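Stovell Neighbourhood Centre
Minutes of the general meeting, 28/08/2019

Meeting opened with 11 members present. Apologies were noted. The July minutes were accepted with one correction — the hall hire rate should read per session, not per hour.

Finance
Balance at bank is $3,174. The Osum Street water bill of $226 has been paid. The insurance renewal is due next month and a second quote will be sought.

Records
Old membership forms are to be sorted by year and kept in folders in the office cupboard. Anything older than seven years can be shredded.

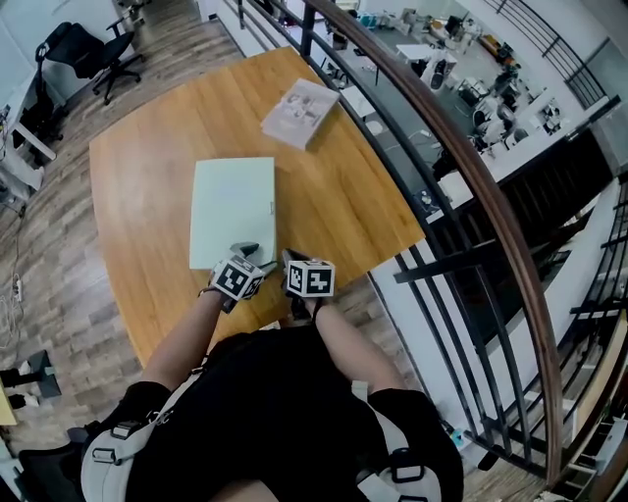

Photo: Stovell Neighbourhood Centre

Hall and grounds
The gutter on the Slanina Road side is still leaking. Plaltisier Plumbing to be asked for a price. Three chairs need new feet. The side gate is sticking again.

Spring fair
Stall fees to stay the same as last year. Sausage sizzle to go near the car park — the lawn was too soft last time. Colour posters to be printed once the date is settled.

General business
Request for a later closing time on Fridays held over.

Meeting closed 8.40 pm.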